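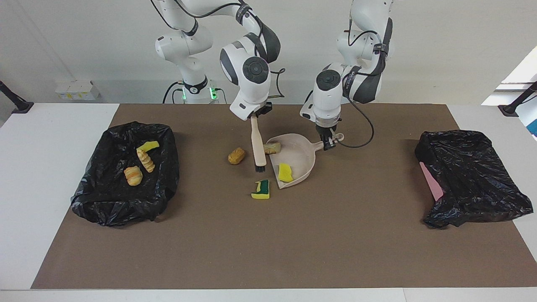 3.2 Rules for the operator

The first draft of the rules came from Telier and was a page long. Too long, people skipped it. Svenja Lehner cut it down in November to what is given below, and the group at Mernden has worked from the short version ever since.

Stop button within reach of the operator, always. Not on the shelf, not on the next bench. Arms go to the rest pose before anyone leans over the table, even for a crumb. One person drives, one person watches, and the watcher has no other job. No phones for either.

Tools next. A brush or a dustpan is gripped by the handle only (Figure 1), and checked for play before the run starts. If it slips in the fingers, stop, open, grip again. Do not try to save it in mid air. We lost two brush heads that way and bent a finger pad.

Cables. Slack is needed at the wrist, but a loop which can reach the mat can also be swept up with the rubbish. Check at full stretch on both arms, not at rest. Luzius Camenzind wanted a fixed length written down; we could not agree on one, so the rule says "enough to turn the wrist, no more".

Soft items such as bread and sponges are allowed. Bread is swapped at the end of each day. Glass, liquids and anything with a blade are out, no exeptions. Bin bags must lie open and clear of the arms' bases, as thin plastic gets pulled into a joint quicker than you would think.

3.3 What was broken, and how often

Over 171 runs the watcher noted 12 breaches. Seven were about cables, three about someone reaching in before the rest pose. The other two were phones. No injuries, one scratched cover. Birdie Lyons and Leonie Gruber went through the notes seperately and agreed on all but one case, a hand over the edge of the table that one of them did not count. We left it in.

The reaching in worries us most. All of those came late in the day, after four, with the same pair on shift. A shorter shift is being tried at Plattner, results not in yet.

Figure 1. Brush and dustpan held by the two arms, bread and sponges on the mat.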